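Workshop notebook: the yellow organizer, January

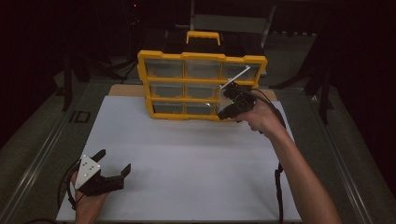
The yellow organizer on the white board, nine clear drawers.

OK so this is the entry I've been promising Gregor since before the holidays, the one about small parts, and I'm writing it with cold tea next to me and a pile of M3 screws on a saucer. Sorry to whoever owns the saucer.

Background for anyone reading along: we have 780 loose small parts in the shop that don't belong to any kit. I know it's 780 because Iason Chrysikopoulos tipped out the biscuit tins one evening and counted them, and then wrote the number on the wall in pencil. Screws, standoffs, springs, spade connectors, the little rubber feet from the old Paterson enclosures, and a handful of things that we all pick up, look at, and put back. They used to live in two tins. You wanted an M3 nut, you stirred.

So, the organizer! Yellow frame, three rows of three drawers, a carrying handle on top and a black top case behind the handle. I like it a lot more than the gray cabinet by the door. You can pick the whole thing up and take it to the job (the gray cabinet needs a hand truck and a friend), and the drawers are clear, which sounds like nothing until you've opened eleven identical gray ones looking for a fuse.

I've put it toward the back of the white board on the work table. It sits partly on the tan wooden board behind, and I want to check it doesn't rock when you pull a bottom drawer. If it does I'll shim it or just pull it forward. I'd like to keep the front of the white board free anyway, that's where you sort, and small black screws show up beautifully on it. Stainless less so.

Drawer plan, first go. Argue with me in pencil:

Top left: M3 screws, short
Top center: M3 screws, long
Top right: nuts and washers, M3 only
Middle left: M4 everything
Middle center: standoffs
Middle right: springs
Bottom left: connectors and crimps
Bottom center: fuses
Bottom right: rubber feet, and the mystery things

I went back and forth on the top row. Gregor's view is that heavy stuff goes at the bottom so the thing doesn't tip, and he's right in general, but I grab M3 screws all day long and I don't want to be bending down to peer into the bottom row every time. We're talking about a few handfuls of screws. If it gets top-heavy I'll swap the rows and buy him a coffee.

Labels. I tried the Nevon tape from the label maker on a scrap of clear plastic and it peeled at the corners after lunch. Tried it again after wiping the plastic with alcohol and it held much better, so wipe first. Small labels, bottom edge of the drawer front, so you can still see what's inside. Please don't cover the whole front with tape, it defeats the point of clear drawers!

The other thing I want to sort out is the black top case. My vote is for it to hold the tools that go with the small parts: tweezers, the good 2 mm hex key, the thread gauge. Iason wants it for tape. I haven't measured the inside yet so we may both be dreaming.

Counting from the Cornmont order: 163 pieces came in the last bag, mostly standoffs, and I think that's too many for one drawer. Overflow goes in a zip bag on the shelf with the same label as the drawer. One bag per drawer, no more, or we're back to tins.

Also went through the old stock list while I was at it. It says we should have 2,558 fasteners. We do not have 2,558 fasteners. I suspect the list still includes everything that went off to the Gurkavness job and never came home, so I've crossed out that page and started a new one at the back of this book.

To do:
- cut labels, wipe fronts, stick
- fill the top row first and live with it for a bit
- test for rocking with the bottom drawers open
- measure top case
- find out what the brass thing is (hex one end, slot the other, in the tin lid)
- return saucer

4:40 p.m. Stopped there. M3 short sorted, long half done, still on the saucer.

14 shares
3 comments

Gregor Forsyth
Heavy at the bottom. I will keep saying it. Milk no sugar, thanks.

Iason Chrysikopoulos
The brass thing is off the old drain valve, please don't throw it out. And I'm still claiming the top case for tape, there's nowhere else for it that isn't a nail in the wall.

benchrat
We cut a bit of foam for the bottom of each drawer in ours, stops the washers sliding under each other and going flat against the plastic where you can't get a fingernail in. Packing foam is fine.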